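How do engineers choose a gripper?

A gripper is the part of a robot that takes hold of things. Your hand has five fingers, skin that can feel, and many small joints. Most grippers have two fingers that open and close. With so few parts, the shape and the surface of each finger matter a great deal.

At the Kudmont workshop, Trefor Wogan and Blagoje Trajkovski compare grippers before one is fitted to a robot arm. They start with hand-held grippers. A person holds the tool and works the fingers, so no motor is needed yet. The engineers can find out which jobs the fingers are good at and which jobs they are not.

Why test with bowls?

A steel bowl is a hard thing to pick up. It is smooth, so fingers can slide on it. It is curved, so a flat fingertip touches only a small part of it. It is also shiny. A camera looking at a shiny bowl sees reflections of the room, and a computer may mistake a reflection for a real object.

Engineers call the push between two touching surfaces the contact force. Too little force and the bowl slips. Too much force and a thin dish can bend or a china plate can crack. Friction helps here. Friction is what stops one surface from sliding over another. A soft fingertip pad usually gives more friction than bare metal, so the fingers can squeeze less hard.

How is a fair test done?

Change one thing at a time. If you change the fingertip and the bowl together, you cannot tell which one made the difference. In the Kudmont test, each gripper gets 30 tries at lifting the same bowl by its rim. A try counts if the bowl stays up for 2 seconds. The results go in a table, and the table is kept even if the numbers are poor.

Words to know

Rim — the top edge of a bowl or cup.
Grasp — the way a gripper holds an object.
Payload — the heaviest load a gripper can carry safely. The bowl in the rim test has a mass of 466 grams, and its mass is checked before the first try.

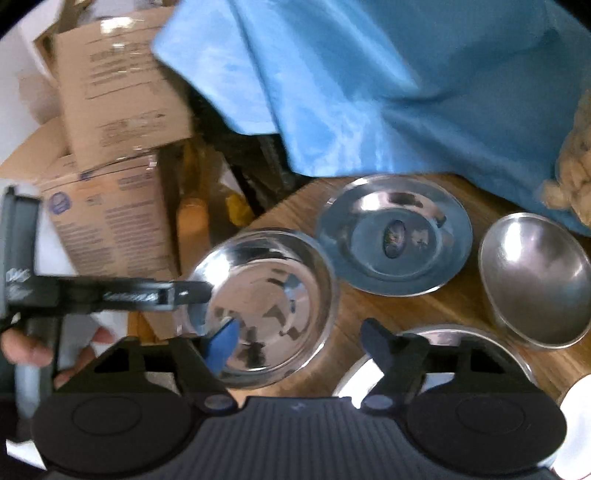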